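Boltport
Oportunidades / Vagas abertas

Técnico(a) de montagem e ensaio de conjuntos manipulativos
Referência interna: 3237
Departamento: Ensaios e Materiais Didáticos
Responsável pela vaga: Yulan Qian
Regime: presencial, tempo inteiro
Vagas: 2

Enquadramento

A Boltport desenvolve e ensaia conjuntos de peças para atividades de encaixe, ordenação e alinhamento, destinados a escolas, gabinetes de terapia ocupacional e laboratórios de ergonomia. O departamento de Ensaios e Materiais Didáticos prepara as bancadas, executa as sequências de manipulação previstas em cada protocolo e regista os desvios encontrados nas peças e na disposição.

A vaga destina-se a reforçar a equipa afeta à linha Getero, composta por blocos de cor e varetas de pequeno diâmetro. O trabalho é repetitivo, feito em bancada, e exige atenção continuada a diferenças de posição e de acabamento que passam despercebidas a quem não tem prática. Os candidatos devem ter isto presente antes de apresentarem candidatura.

Funções

O técnico ou a técnica terá a seu cargo:

Preparação da bancada de ensaio. Limpeza do tampo com pano de microfibra, verificação da ausência de pó e de resíduos de cola, colocação dos blocos de acordo com a folha de disposição em vigor.

Alinhamento de blocos. As disposições da linha Getero incluem filas, pares e posições isoladas. A distância entre blocos vizinhos é fixada na folha e confirmada com calibre de lâminas antes de cada série.

Passagem de varetas entre blocos. A vareta deve ser conduzida pelo intervalo sem deslocar as peças de nenhum dos lados. Um toque que altere a posição de um bloco é registado como desvio, mesmo que o bloco seja depois reposto.

Controlo visual das marcas. Parte dos blocos tem uma marca circular de cor numa das faces. A orientação da face marcada faz parte da disposição e deve ser conferida individualmente.

Registo. Preenchimento da ficha de série no próprio posto, com indicação da referência da disposição, do lote das peças, da hora de início e dos desvios observados. As fichas não são passadas a limpo.

Separação de peças não conformes. Arestas lascadas, pintura irregular, varetas empenadas e marcas descentradas seguem para a caixa de retenção com etiqueta preenchida.

Arrumação. No fim do turno, as peças regressam aos tabuleiros por cor e por lote. Os tabuleiros fechados são entregues no armazém até às 17h30.

Posto de trabalho

O posto fica na sala de ensaios, no piso térreo, e dispõe de tampo claro, iluminação regulável e assento ajustável em altura. Os tampos claros são obrigatórios em todas as bancadas desta linha, para facilitar a leitura dos contornos das peças escuras.

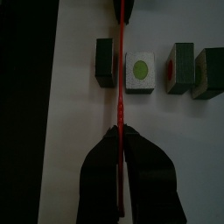 Vareta vermelha e blocos verde-escuros sobre tampo claro, nas duas fotografias. 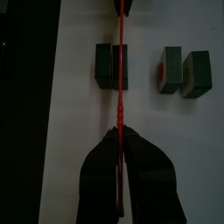 A sala funciona com temperatura controlada. Não é permitido comer nem beber junto às bancadas, e os telemóveis ficam nos cacifos durante as séries. Os cabelos compridos devem estar apanhados. A bata é fornecida pela empresa e lavada semanalmente pelo serviço contratado.

O técnico trabalha sentado durante a maior parte do turno. Estão previstas pausas de dez minutos entre séries, que não podem ser acumuladas para antecipar a saída. A troca de lotes implica o transporte de tabuleiros entre a sala e o armazém, com carrinho disponível.

Volume de trabalho

Em ritmo normal, cada técnico executa cerca de 1000 passagens de vareta por semana, distribuídas por séries curtas. Durante o período de formação este valor não é exigido e a avaliação incide apenas sobre a taxa de desvios e a qualidade do registo.

Não existe prémio de velocidade. As séries concluídas abaixo do tempo mínimo indicado no protocolo são anuladas e repetidas.

Requisitos obrigatórios

Ensino secundário completo ou curso profissional equivalente.

Acuidade visual normal ou corrigida e perceção de cor sem alterações relevantes. É feito um teste de discriminação cromática na fase presencial, com ênfase na distinção entre tons de verde e entre verde e vermelho.

Destreza manual fina. A prova prática é eliminatória.

Capacidade para seguir instruções escritas em português sem supervisão permanente.

Letra legível. As fichas de série são manuscritas.

Disponibilidade para horário fixo.

Requisitos preferenciais

Experiência anterior em montagem de precisão, relojoaria, prótese dentária, encadernação, modelismo, eletrónica de bancada ou controlo de qualidade de peças pequenas.

Prática na utilização de paquímetro, calibre de lâminas e esquadro.

Conhecimentos elementares de folha de cálculo, para consulta do mapa de lotes.

Leitura de inglês técnico. Parte da documentação da linha Sudden, que poderá ser atribuída ao posto numa segunda fase, só está disponível nessa língua.

Não é necessária formação superior. Candidatos com licenciatura são admitidos nas mesmas condições e com a mesma remuneração de entrada.

Condições

Contrato a termo certo de doze meses, renovável nos termos da lei. Período experimental de trinta dias.

Horário das 8h30 às 17h30, de segunda a sexta-feira, com uma hora de almoço. Não há trabalho por turnos nem ao fim de semana.

Remuneração base de acordo com a tabela interna do grupo técnico, comunicada por escrito aos candidatos convocados para a prova prática. Subsídio de alimentação pago em cartão. Seguro de acidentes de trabalho e seguro de saúde após o período experimental.

Formação inicial de três semanas, remunerada por inteiro. A primeira semana é dedicada à leitura dos protocolos e à preparação de bancadas. Nas semanas seguintes o formando executa séries acompanhadas, começando pelas disposições com pares de blocos e passando depois às filas.

Processo de seleção

Análise documental. São considerados o currículo e a carta de apresentação. Candidaturas sem a referência da vaga no assunto não são encaminhadas para o departamento.

Entrevista breve, por telefone ou videochamada, com duração prevista de vinte minutos. Serve para confirmar disponibilidade, percurso e condições contratuais.

Prova prática presencial. O candidato recebe uma folha de disposição, um tabuleiro de peças e uma ficha em branco. Deve montar a disposição, executar uma série curta e preencher a ficha. São avaliados, por esta ordem, a exatidão da disposição, o número de blocos deslocados, a legibilidade do registo e a arrumação final do tabuleiro. O tempo é medido, mas só é usado como critério de desempate. O teste de cor realiza-se no mesmo dia.

Entrevista final com Yulan Qian e com um técnico da equipa.

As provas práticas decorrem à terça-feira, da parte da manhã. Os candidatos que necessitem de outro dia devem indicá-lo na carta. Quem usa óculos ou lentes para visão próxima deve trazê-los. Não é permitido usar pinças, luvas ou suportes próprios durante a prova.

As despesas de deslocação para a prova prática são reembolsadas mediante apresentação do bilhete ou do recibo, até ao limite do preço do transporte público para o mesmo percurso.

Documentos a enviar

Currículo com o máximo de duas páginas.

Carta de apresentação com o máximo de uma página, indicando a data a partir da qual o candidato está disponível.

Cópia do certificado de habilitações.

Não devem ser enviadas fotografias, cópias do documento de identificação nem cartas de recomendação. Os contactos de referência, quando necessários, são pedidos antes da entrevista final.

Apresentação de candidaturas

As candidaturas são submetidas através do formulário desta página, em formato PDF, num único ficheiro. O prazo termina no final de dezembro. Se as vagas não forem preenchidas, o anúncio mantém-se publicado com a mesma referência e as candidaturas já recebidas continuam válidas.

Todos os candidatos recebem resposta, incluindo os excluídos na análise documental. Os resultados da prova prática são enviados por correio eletrónico no prazo de dez dias úteis. A ficha preenchida pelo candidato pode ser consultada a pedido, nas instalações.

Candidatos com deficiência ou com necessidade de adaptação do posto devem mencioná-lo no formulário. A altura da bancada, a iluminação e o assento são ajustáveis, e a prova pode ser dividida em duas partes.

Os dados recolhidos são usados exclusivamente neste processo e eliminados doze meses após o seu encerramento, salvo autorização expressa para conservação em bolsa de recrutamento.

Outras vagas do mesmo departamento

Operador(a) de armazém, linha Tang
Técnico(a) de pintura e acabamento, linha Getero
Revisor(a) de documentação técnica, linha Sudden

Voltar à lista de oportunidades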